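Frequently Asked Questions: Home and Small Office Mobile Signal Boosters

We get a lot of the same questions by phone and email, and we do love a chat, but we thought it might save you some time on hold if we put the answers in one spot. If yours isn't covered, please get in touch anyway.

What does a signal booster do?

It takes the mobile signal that's already reaching the outside of your building, makes it stronger, and sends it back out again indoors (and does the same in the other direction, so that your phone can talk back to the tower). There are three parts: an outdoor antenna, the booster unit itself, and an indoor antenna. Our two main models are the Allero, for houses and small shops, and the Sendetti, for larger homes, workshops and offices. Both work with every carrier we list on the coverage page.

Will it work if I have no signal at all?

Probably not, I'm sorry to say. A booster needs something to work with. The simplest test is to take your phone outside, get up as high as you safely can, and try a call. If you can hold one on the roof or the back deck but lose it the minute you step into the kitchen, you're a very good candidate. If you can't get a call out anywhere on the property, have a look at our Poirier directional antenna before you give up, as it will often pick up a tower that your phone can't reach on its own.

How much space does each model cover?

The Allero covers up to 800 square feet on one floor. With a second indoor antenna, the Sendetti has been our pick for places a good deal bigger than that, including a two-storey feed store that had been sending staff out to the parking lot to take calls. Please treat any coverage number as a best case. Metal roofing, foil-backed insulation, concrete and low-emissivity windows all eat into it, and so does a weak signal outside.

Where should the indoor antenna go?

As close as you can manage to the room where you use your phone most, and as far as you can from the outdoor antenna. Upright on a shelf or a side table is fine, and so is the wall bracket that comes in the box. Keep it out of metal cabinets and away from the back of the television. We're often asked whether it can be tucked out of sight, and yes, within reason: light materials such as cloth, cane or wicker make very little difference to the signal, while a steel filing drawer will stop it cold.
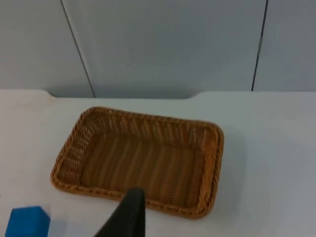 An open-weave wicker basket on a white tabletop.

If you do put the antenna in or behind something, leave the booster unit itself out in the open. It gives off a bit of warmth when it's working hard and it likes to have air moving past it.

My booster's light is flashing orange. Is it broken?

Almost certainly not! Flashing orange means the outdoor and indoor antennas can hear one another, which is called oscillation, and the unit has turned itself down so it doesn't bother the tower. It's the same idea as the squeal you get when a microphone is too near its own speaker. Move the antennas farther apart – straight up and down works better than side to side – then unplug the unit, give it a moment and plug it back in. Solid green is what you're after.

If you've moved things as far as the cable allows, a floor or an interior wall between the two antennas helps a great deal, and so does pointing the outdoor one away from the house.

How far can I run the cable?

You lose a little signal with every foot, so the short answer is no farther than you have to. The Allero kit comes with two lengths already fitted with connectors. We can make up longer runs in the heavier cable, and we'd ask you to talk to us first if yours will have more than 5 bends or has to pass through a finished wall. Please don't join two cables with whatever is in the junk drawer. We've seen what happens, and it's usually what's behind a "dead" booster.

Can I put the antenna against a wall?

You can, and plenty of people do. For a panel-style indoor antenna it's the best place, with the flat face looking into the room. Check what's behind the wall first if you're able to. Ordinary drywall is no trouble at all. A wall with metal studs or foil behind it will block the signal to the room on the far side, though it may do you a favour by keeping the two antennas from hearing each other. 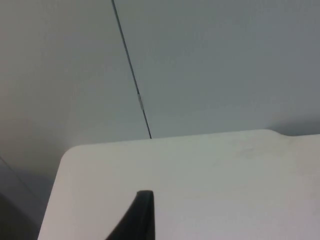 Registration, warranty and returns

Do I have to register my booster?

We ask everyone to do it, and the form takes only a few minutes. You'll find the serial number on the underside of the unit. Rules on boosters differ from place to place, and your carrier may want to hear from you as well, so please check with them before you switch it on.

What about the old Era units?

We stopped making the Era a while back, but we haven't forgotten about you. We sold 1,054 of them and we still hear from a surprising number of happy owners. Power supplies are still in stock. Circuit boards are not, and at last count we had 162 of the original outdoor antennas left on the shelf. If yours finally packs it in, send us the serial number and we'll take something off the price of an Allero.

Can I return it if it doesn't help?

Yes. Keep the box and all the bits, fill in the slip that came with the kit, and let us know what readings you were getting outdoors and in. More often than not we can sort it out over the phone, but if we can't, we'll take it back without any fuss. The one thing we can't accept is cable that has been cut.

When can I reach someone?

The phones open at 8:30 in the morning. Early afternoon tends to be quietest, and in November, when the cottages are being closed up and everyone is stuck indoors again, email is usually quicker.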